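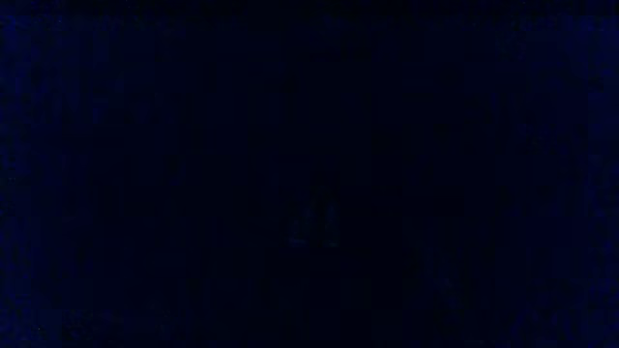

Nesrin Tokgöz wrote back after the last report that guests forgive a small room, but they don't forgive hunting for the remote at eleven at night. We've taken that as our brief for this stage, and I'm delighted with how it's going!

Bedside fit-out, progress to 18th May
Prepared by Darren Dunmore for Lirnico

The Balard guesthouse has 36 rooms in the program, and the round light-wood bedside tables are now in every one of them. They sit neatly in the corner beside the grey headboards and they've made the rooms feel a good deal warmer (the old square ones were forever catching people on the shin). Krajewska delivered them in 2 loads and the colour match between the two is lovely.

The bigger change is where things live. Both remotes now belong in the compartment under the tabletop, so the top stays free for a glass of water, a book and whatever comes out of a guest's pockets. Housekeeping checks for the pair at every turnover.

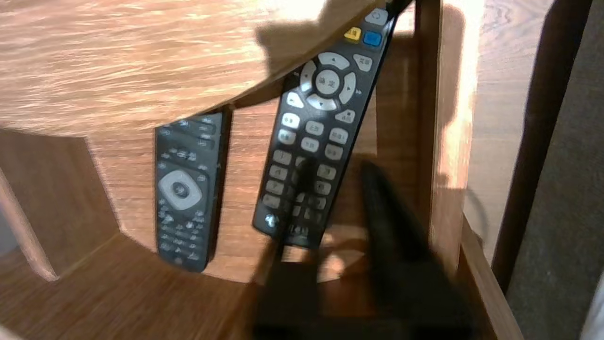 Both remotes stored under the tabletop.

We kept the corded phones. I know there was some debate, but older guests use them to ring the front desk and the staff like them too. The phone goes at the back of the table, cable over the rear edge.
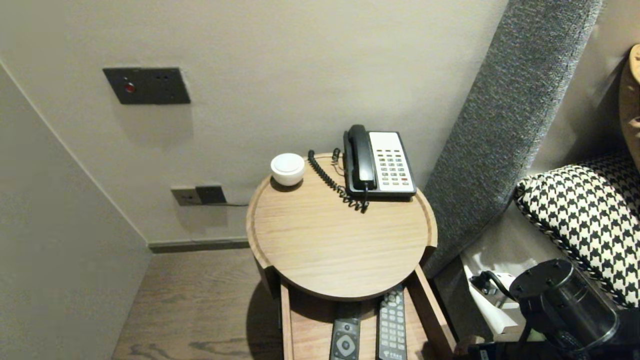
Bedside corner with phone on top and remotes in the open drawer.

Still to do: straighten any wall plates that have gone on crooked, and settle the wording of the room card. Rarach has quoted $322 for printing, which leaves $107 in the small items line. I'd love to put that towards spare batteries. The next report will come in July, with the first guest comments included.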